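Lab Methods in Manipulation, Handout 6
Comparing grippers on the shape board
Instructor: Abdelkrim Helmy. Bench questions to Rongrong Zeng.

Read this before your bench slot. Each pair tests two sets of fingers on the same small arm, with the same board and blocks. Only the fingers change. 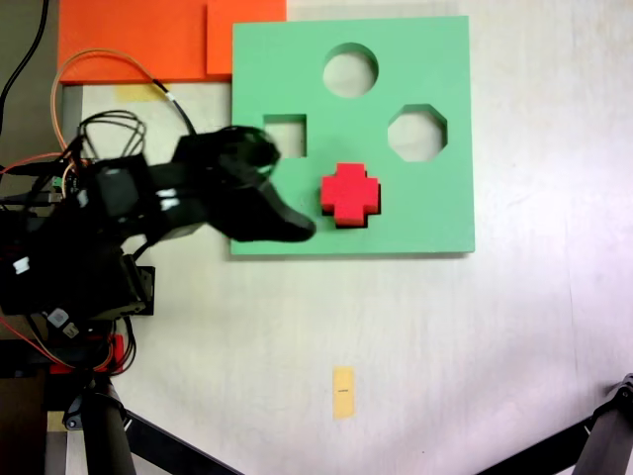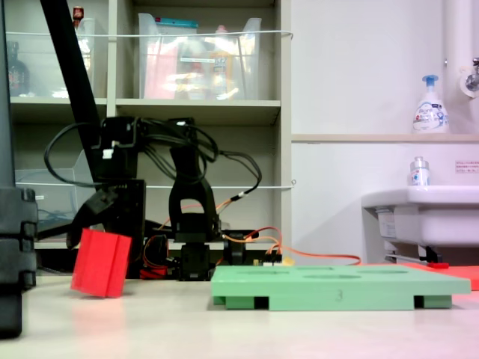
Procedure

Home the arm and check that no cable pulls tight when the wrist turns. Run 30 trials with the Pristura fingers, then 30 with the Bennani fingers. Tape the board down again if it shifts. Do not change the closing force between sets.

A trial counts as a success if the block ends flat in its slot and the fingers come away without lifting it. A block that sits crooked is a failure, even if a light push would drop it in. Write down the type of failure: missed grasp, slip in the air, wrong angle, or stuck to the fingers on release.

Last January's group pooled 253 trials and lost 49 of them to release failures, mostly with the wider fingers. They had not written down the opening speed, so we could not say if the fingers or the speed was to blame. Log the speed this time.

Camera

Use both views when you score. The overhead view shows whether the block is lined up with the slot. It is poor for height, so check tilt from the side.

Hand in

One table per finger set, your log file, and half a page on which set you would keep and why. Due 10 December 2018, in the Wondusley folder.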